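Hivwood Patov 2 Modular Wrestling Ring

Product overview

The Patov 2 is a professional wrestling ring supplied by Hivwood to promotions, training schools and multi-use venues. It is the second ring in the Patov series and replaces the original model, which remains supported for parts. The ring is delivered as a complete package and may be ordered in the standard touring version or in the Barros version, which is intended for permanent installation in a training hall.

Frame and posts

The frame is welded steel with a powder-coated finish. Cross beams drop into saddles on the main rails and are held by captive pins. The four corner posts are hollow, capped at the top, and accept the turnbuckle hooks on welded eyes. Posts for the Barros version are fitted with base plates for anchoring to a concrete floor. Anchors are not included and must be selected by the installer according to the condition of the slab.

Deck and canvas

The deck consists of tongue-and-groove boards laid across the beams, covered by closed-cell foam and a laced canvas. Canvas is available in gray, blue or black. Printed canvas may be ordered with the promotion's artwork, which must be submitted in vector format at the time of purchase. Changes to artwork cannot be accepted after the proof has been signed.

Ropes and turnbuckles

Each ring is supplied with three ropes per side. Customers may specify wrapped natural-fiber rope or covered steel cable. The two types require different turnbuckles and are not interchangeable on the same set of posts. Turnbuckle pads are held by hook-and-loop straps and are sold in sets of 12. Rope tension must be checked before every event and again after the first match.

Gamach spring system

The optional Gamach center spring may be fitted to either version. It gives the deck a softer landing surface and is recommended for schools that teach beginners. The spring must be locked out whenever the ring is used for boxing or for any activity other than wrestling. The lockout bar is stored under the apron on the hard camera side.

Transport and storage

The touring version packs into 2 wheeled carts. Total shipping weight is over 2,000 pounds, and a loading dock or liftgate is required at the delivery address. Boards should be stored flat, in a dry room, and never on edge.

Warranty and parts

The frame is covered for 7 years from the date of delivery. Canvas, foam, pads and ropes are considered wear items and are excluded. Replacement pins are sold in boxes of 100. Orders placed after June ship with the revised saddle, which also fits earlier Patov frames. Customers who require a second set of aprons should state this on the order form, as fabric lots may differ in shade.

Specifications are subject to change without notice. Page last revised Sunday, November 6, 2022.

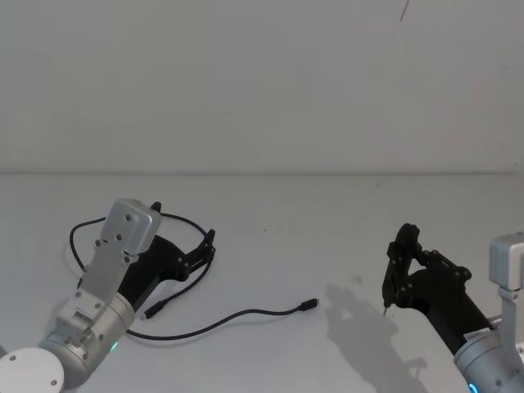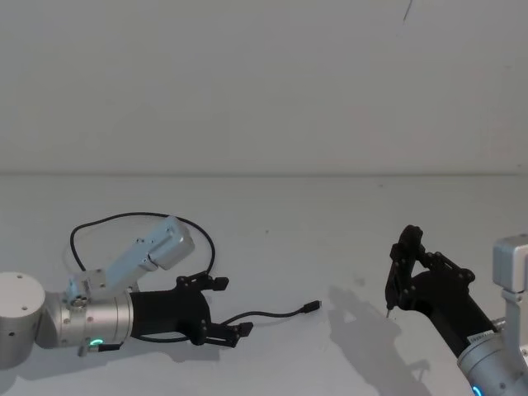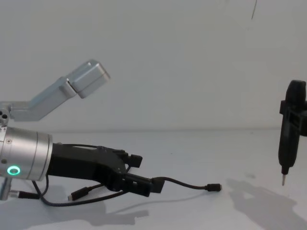
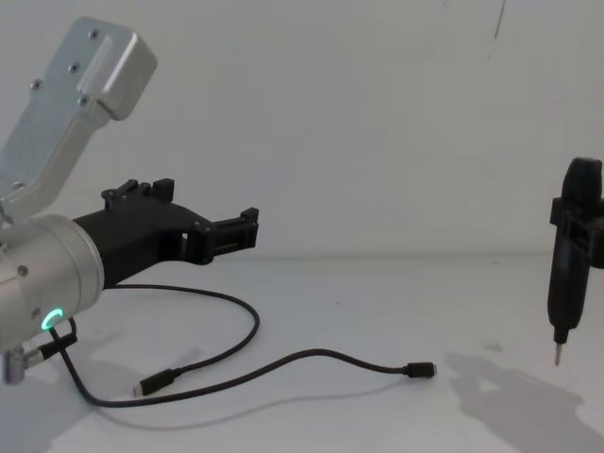
Robot arms with silver joints, four views.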